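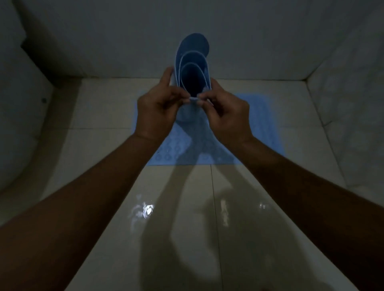 Fletura Track Day Helmet Radio — four weekends in

Short version first cause I have to load the trailer. Good radio. Annoying clip. Would buy again, probably.

Ran it in the late model all fall, plus one enduro at Kamath where I was in the seat 80 laps straight. Before this I had a Sastumus set, the older one, and the difference on the back straight is night and day. Old one, all I got was wind and half a word. With the Fletura I heard my spotter say "inside, inside, still there" with the motor pulling right past me. Clear as a phone call. That alone is worth it.

Range. Box says a mile. Kamath is a half mile oval so who knows. Never dropped on me once. At Flitow, bigger place with the trees in the infield, it cut out in turn three a few times, always the same spot.

Battery. Charged it the night before, practice plus heat plus feature, still had 57 percent when I got home. Enduro took it down to nearly 50. No complaints.

The push to talk button is on a velcro strap for the wheel. Velcro is junk. Slid around to the back of the spoke under yellow and I was poking at nothing like an idiot. Zip tied it. Fixed.

Ear buds come in two sizes, both too big for me. Orysia Pasichnyk spots for me and she has the same trouble, she just uses her own molded ones and they plug right in. Nice that they didnt use some weird connector.

The belt clip — snapped the second night. Cheap plastic. Emailed them, new one came in the mail, no charge, same cheap plastic. I keep it in a pouch on the seat now.

Mic is fine above 3,000 rpm, fine at idle too. Orysia says I sound like I'm yelling. I am yelling.

Setup took a few minutes. The manual is one sheet folded up tiny and the channel chart is on the wrong side, so you flip it back and forth teh whole time. Write your channel on tape and stick it on the radio.

Not cheap. If you run three nights a year keep whatever you've got. If you run every week and your spotter matters to you, get it, and get zip ties.

Four stars. Would be five with a metal clip.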